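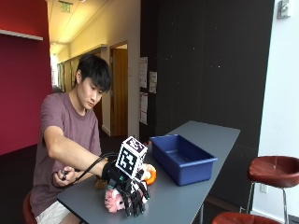
Subject: Re: [travellers] Changing at Dranden with a short connection

Otakar Hubáček wrote:

> We fly into Dranden in December and have 96 minutes before the
> flight to Čierny. Both flights are on one booking. Do we have to
> collect our bags and check them in again? My mother doesn't walk
> fast and I'd like to know how far apart the gates are. Is it worth
> paying for the later flight?

Hi Otakar,

I've made that change twice, most recently last winter. If both flights are on one booking, your bags should be tagged through to Čierny. Ask at the first check-in desk and look at the tag before they take the bag away. If it only says Dranden, get them to redo it.

The Čierny flights used the low-numbered gates at the east end both times. From the international arrivals door it's around 200 metres to security and then a long corridor with one moving walkway, which was out of order. I'd book wheelchair assistance for your mother. You have to ask the airline ahead of time. The staff take you through a separate lane, and that saved my aunt a lot of standing.

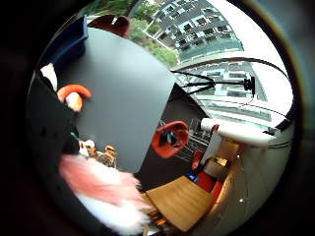
Security is the slow part. There are two lanes, and only one was open when I went through in the evening. Coats and scarves go in the tray, and so does anything else you're carrying in your hands. If you travel with children, that includes soft toys -- a fluffy pink and white one like what seems to be one here would go through the scanner with everything else. Put it in a bag before you join the line and you'll have one less thing to pick up on the other side.

The Tatevow counter past security has sandwiches and closes at 8 p.m. After that there's a vending machine that only takes coins.

As for the later flight, they wanted 173 dollars each to change ours, and I didn't pay it. We reached the gate before boarding started. If your first flight is often late I might decide differently, so check its record for the past month.

Deividas Ķēniņš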